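## 9. Submitting footage through the Heltlow public appeal portal

This section is for residents and business owners who have been asked to send video or still pictures to an investigation team. Officers should use the staff guide instead.

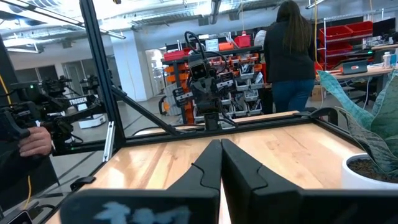
You need the appeal reference from the poster, letter or news release. It starts with the letters HA followed by a number, for example HA-1093. If you have lost it, call the non-emergency line and give the street and the month of the incident.

### 9.1 Before you start

- Keep the original recording. Do not trim it, rename it or convert it.
- Check how long your recorder holds footage. Many home systems overwrite the oldest files without a warning.
- Write down the time on the recorder's clock and the correct time from a phone. You will be asked for both.

**Caution:** Do not post the footage on social media before or after you send it. It can affect what a witness remembers and may make the recording harder to use in court.

### 9.2 Export from the recorder

1. Sign in to the recorder with an account that can export.
2. Open **Playback** and choose the camera.
3. Set the start time 16 minutes before the period named in the appeal, and the end time 16 minutes after it.
4. Select **Native format**. On Dunex recorders this is listed as **Original + player**.
5. Save to an empty USB drive or to a folder on your computer.
6. Play the first and last minute of the saved file.

**Note:** If the recorder only offers a converted file, export that and tick **Original not available** on the upload form. Leave the recorder switched on.

Repeat the steps for each camera. Two cameras in one file are hard to separate later.

### 9.3 Upload the files

1. Go to the portal and enter the appeal reference.
2. Enter your name and a daytime phone number. You can choose **Do not share my details**, which hides them from everyone except the case officer.
3. Mark the camera's position on the map. Drag the arrow to show which way it faces.
4. Enter the recorder time and the correct time you wrote down in 9.1.
5. Add your files. The limit is 3,782 MB per upload – start a second upload under the same reference if you have more.
6. Select **Send** and wait for the receipt number.

Do not close the browser until the receipt number shows. An upload that stops partway has to be started again from step 5.

### 9.4 If the upload fails

| Message | What to do |
|---|---|
| Reference closed | Call the non-emergency line. The team may still want the footage. |
| File type not accepted | Put the file and its player in one ZIP folder and try again. |
| Timed out | Use a wired connection or send one camera at a time. |

You can also hand in a USB drive at the Calludach Street front desk. Ask for a property slip and keep it. Mark the envelope for Fares Bataineh, digital evidence intake.

### 9.5 After you send

An officer may call to ask for a short written statement about the camera and its clock. Keep your own copy of the files until you are told in writing that the case is closed.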